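Search the list archives Search

From: Joana Rebelo
To: Stostgate kitchen and supplies list
Date: 30/10/2022
Subject: Re: Box for the small packets

Abílio Paiva wrote:

> The cardboard tray by the kettle is coming apart again and the
> packets end up all over the counter. Can we agree on one container
> and stop switching? I have three suggestions: the clear box, the
> tin with the lid, or a drawer. I don't mind which. I'd also like
> to know where it is going to live, because in August we had packets
> in two places and ordered another 100 when we already had plenty.
>
> The other thing is the table. If we are keeping the light wood one,
> it needs a proper cleaning. There are marks on it that a dry cloth
> doesn't take off.

I would go with the clear box. You can see from across the room how full it is, and that would have saved us the August order. The tin is fine for tea bags but people leave the lid off and then put things on top of the lid. The drawer sticks.

The box has no lid. I don't think it needs one. The packets are sealed and they get used up quickly enough. If anyone wants a cover, Carrilho has one in their catalog that should fit, but measure first. I got the inside width as 14 cm with a tape measure and I wouldn't trust it to the millimeter.

Please don't fill it to the top. When it is full the packets at the bottom never move, and those are the oldest ones. Half is plenty. Tip out what is left before adding new ones, put the new ones in first, then the old ones on top. I know it's a nuisance.

As for where it goes, I'd say the square table, toward the middle and clear of the cable hole. Packets that fall down that hole end up on the carpet and get stepped on. I picked up three last time I vacuumed.

On the table itself, I agree it should be cleaned. Use a damp cloth with a drop of dish soap, go with the grain, then dry it right away. No scouring pads. Abílio, if you still have the Zokden wood cleaner from the old office, bring it in and we'll try it on a corner. I don't want to buy a new bottle for one table. If the gray smudges don't come off with that, I would leave them alone.

The box and the tabletop:

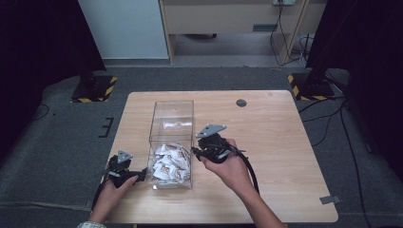
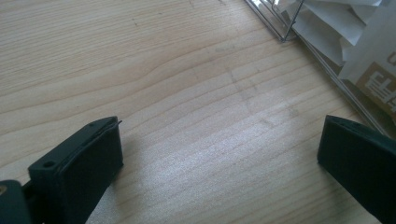
Next order goes to Roltow on the usual form. I have put down 17 packs of napkins and nothing else so far. No packets this time until the box gets low. If you need something added, reply to the list and not just to me, so that we don't get it twice.

The old tray can go in the recycling. I took the label off it and kept it in case we want to tape it to the new box.

Joana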